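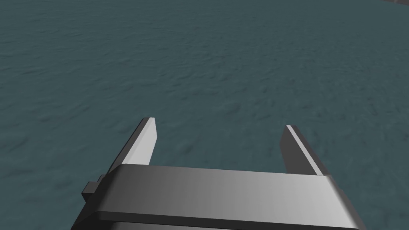

Dark blue-green water with small ripples.

August 13, 2022
By Harpreet MacDonald

Tindon dry bag for small boats, 10 litres

The Tindon is a roll-top dry bag which we make for people who row, paddle or sail small boats on lakes and slow rivers. It holds 10 litres. In this space you can put a thin jacket, a jumper, your lunch, a phone, the car keys and a small towel. If you travel with a sleeping bag, you will need a larger bag than this one, and we say it now so that you do not have to send it back.

We sell the bag from our workshop in Bodham and by post. It was first made for members of the rowing club here, who asked for something that lies flat under the seat and does not roll against the feet. For this reason the base of the bag is oval. A round bag is easier to sew, and for two years we made it round, but the oval one is more comfortable to live with in a narrow boat.

The material

The body is a polyester cloth with a coating on the inner side. We tried also a coating on both sides, but the bag became stiff in cold mornings and the top was difficult to roll. The base has a second layer of the same cloth, because it is the part that rubs on sand, gravel and the boards of the boat. The seams are welded and not sewn. Only the handle and the two side loops have stitches, and these stitches do not go through the wall of the bag.

The inside is light grey. Many customers wrote to us that in a black bag they could never find the keys, and I had the same trouble with my own. With the light inside you see small things at the bottom without emptying everything on the bank.

The colours for the outside are orange, yellow and dark green. The green is pleasant to look at, but please think before you choose it. If it falls in deep water of a similar colour, it is hard to see even from near. For open lakes I recommend the orange.

How to close it

Press the air out softly with your forearm, but leave a little inside. Bring the two stiff edges together and check that no piece of cloth is caught between them. Fold the edge over at least three times, always in the same direction and always tightly. Then bend the ends towards each other and close the buckle. The buckle must be on the side away from the folds.

Most leaks which are reported to us come from two folds instead of three, or from a bag that is too full. When the bag is so full that you must fight with it, take out the towel.

With three folds and some air inside, the bag floats with a normal load. It will keep the contents dry in rain, in spray and if it falls for a short time in the water. It is not made to be held under water, and it is not suitable for diving. For a camera or other expensive electronics, please use a hard case, or at least put a second small bag inside.

What is in the parcel

You receive the bag, one shoulder strap which can be taken off, one short cord with a hook for tying the bag to the boat, and one repair patch with glue. The instructions are printed on a card. The card is not waterproof, so read it at home.

The strap is enough for walking from the car park to the water. For a long walk it is a bit thin on the shoulder, and for such use we have the McKinnon, which has two padded straps and a larger body. The closing is the same on both bags.

Care

Rinse the bag with clean water after every trip in salt water, and also after muddy rivers. Turn it inside out and hang it in the shade until it is fully dry. Do not put it in the washing machine, and do not dry it on a heater. For stains use a soft cloth and a little hand soap. In winter keep it open and loosely rolled. If it stays folded hard in the same place for many months, the coating can crack along the line.

Small holes can be closed with the patch. Clean the place, let it dry, put on a thin layer of glue and wait 6 minutes before you press the patch on it. Leave it one night under a heavy book.

How we test

Every bag is filled with air, closed and pressed under water in a tub before we pack it. Dale Campbell does this work and signs the card. We also have one machine which opens and closes the buckle, and the present buckle passed 1,000 closings without damage. The earlier one, from our old supplier, became loose much sooner. If you have an old bag with the grey buckle, write to us and we will send you the new one without charge.

Ordering and spare parts

The order number is 636, followed by the first letter of the colour: O, Y or G. Spare straps, cords and buckles can be ordered separately. The strap from the Flalleck deck bag fits also on the Tindon, so if you own both, you can manage with one.

Parcels leave the workshop two times each week. An unused bag can be returned within thirty days, with the card. For a bag which leaks although it was closed correctly, send us a short message and tell us where the water came in. We will repair it or change it, and for this you do not need to keep the box.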